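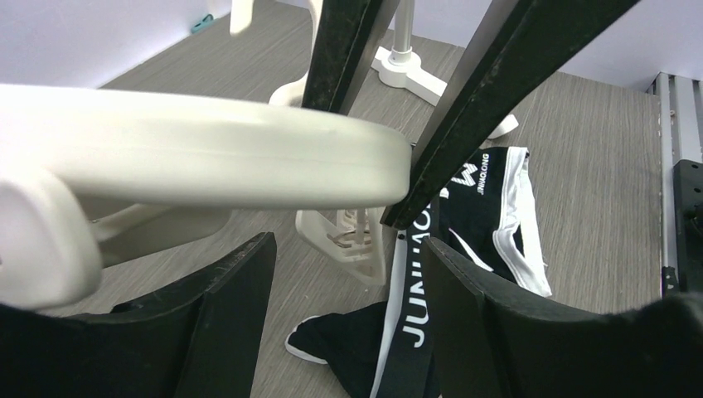
Can the Kotadeck pedestal be installed over an existing membrane without a slip sheet?
On torch-on and fully adhered membranes it can, provided the surface is clean and sound. Loose-laid and PVC membranes need the Amov separation pad under every base.

Kotadeck Adjustable Pedestal System
Supplied by Brellis

Overview
The Kotadeck is a screw-adjustable support for raised paving and decking on balconies, rooftops and podium slabs. It carries porcelain or concrete pavers directly on the head, or timber and aluminium joists in the optional cradle. The deck surface is set level while the membrane underneath keeps its fall to the drain. No fixings pass through the waterproofing.

Each pedestal has three parts: a flanged base, a threaded collar and a rotating head. Height is set by turning the collar, which can be done from above with the paver in place using the long key. A stop on the thread prevents the collar from being wound past its safe engagement. Earlier stock did not have the stop - see Superseded parts.

Specifications
Material: polypropylene, mineral filled, UV stabilised
Colour: black
Base diameter: 200 mm
Head diameter: 150 mm
Height range, standard model: 50 to 115 mm
Height range with one extension ring: 115 to 180 mm
Slope correction: up to 5 per cent, using the tilting head
Spacer tabs: 3 mm, removable
Suitable paver thickness: 20 mm and over
Carton quantity: 40

Heights are measured from the underside of the base to the bearing face of the head. Allow for the paver or joist on top, plus the separation pad if used.

Layout and quantities
Pavers 600 x 600 mm are supported at each corner, with neighbouring pavers sharing a pedestal. Larger formats need an additional pedestal under the centre. At walls and upstands, snap the spacer tabs to suit and keep the full head under the paver edge; do not trim the base flange to less than half its width. Where a base has to be trimmed on two sides, use the Upadhyay edge plate.

For joists, maximum pedestal spacing depends on the joist section and the decking board. The layout sheet is supplied with each order and covers the common treated pine and aluminium sections. Hardwood decking over 22 mm should be referred to us before ordering.

The largest residential job on our books used 1,606 pedestals across four terraces, all standard height except for a strip along the planter boxes. It was set out from a single laser datum by Vivek Semwal's crew. The strip by the planters took extension rings and tilting heads together, a combination permitted only where the paver is restrained on all sides.

Installation notes
Sweep the membrane and check that outlets are clear before setting out. Work from the highest point of the slab. Pre-set the collars to the calculated height, then place pavers and make fine adjustments with the key. Check for rocking across both diagonals.

Do not stack extension rings more than two high. Do not use silicone or mastic between the head and the paver - the rubber shim (sold separately, 1 mm and 2 mm) is the only approved packer.

The perimeter must be restrained. An open edge needs a fascia clip or a fixed angle. Rooftops in exposed coastal areas require a wind uplift assessment by a qualified engineer; Brellis does not provide this service.

Superseded parts
Collars without the thread stop were sold until November. They are the same diameter and may be mixed with current stock on one deck, but must not be wound beyond the moulded line. Replacement collars are available in bags of 50.

The old grey key does not fit the current collar.

Maintenance
Lift one paver near each outlet every autumn and remove leaves and silt. Pedestals need no lubrication. A collar that has stiffened with grit can be rinsed with a garden hose and worked back and forth by hand. Solvent cleaners should be kept off the pedestals and membrane.

Ordering
Standard pedestals are sold by the carton. Heads, rings, shims and edge plates are sold individually. Trade accounts: Babita Kanaujia. Technical enquiries and layout checks: Drahomíra Havlíček. Send a dimensioned plan showing outlets, falls and finished floor level at the door threshold. Hand sketches are accepted if the dimensions are legible.

Page revised 29th April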